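The Summer Mat

14 shares · 9 comments

Cúc Lý had raised her niece to believe that a bed with clothes on it was a bed you could not think in, and so on the morning before the bus to Pillthorpe, Ngọc Văn was folding.

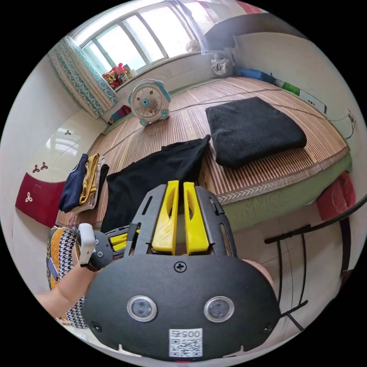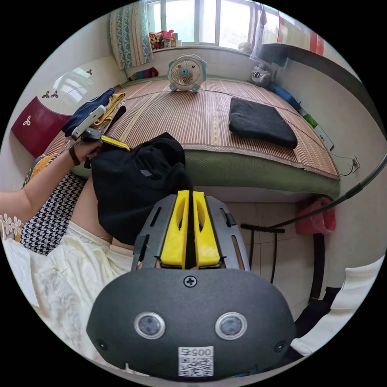
SHORT FICTION

She had started early, before the heat got into the room, and she had been doing well until she came to the black one. The navy had gone down nicely, and so had the mustard yellow, which had been her cousin's and had never really suited either of them. The gray blanket was already a fat square on the bamboo mat, and there it would stay, because her aunt said Pillthorpe had blankets of its own.

But the black one would not behave. She folded it in half and it slid. She folded it in thirds, the way Annelore Lammers at the shop had once shown her, with the sleeves tucked behind – or were they supposed to go in front? – and it slumped over on itself like somebody nodding off after lunch.

"You're fighting with it," said her aunt from the doorway. She had a bowl of longans and no intention of helping.

"It's fighting with me."

"Your uncle wore that to Khang Lương's wedding, you know. Danced in it until they turned out the lights."

Ngọc did not know. She had found it at the bottom of a drawer in December and worn it most of the winter, supposing it belonged to no one in particular. She smoothed it flat on the mat and looked at it again, and tried to picture her uncle dancing, a man who stood up from a chair in four separate stages.

"Should I leave it here, then?"

Her aunt took her time with a longan, and then with the seed. The toys on the windowsill had been there since Ngọc was small, and the stuffed one in the corner longer than that, and all of them seemed to be waiting to hear.

"It gets cold in Pillthorpe," said Cúc Lý at last, and she put down the bowl, and came over to the bed, and took hold of the other end.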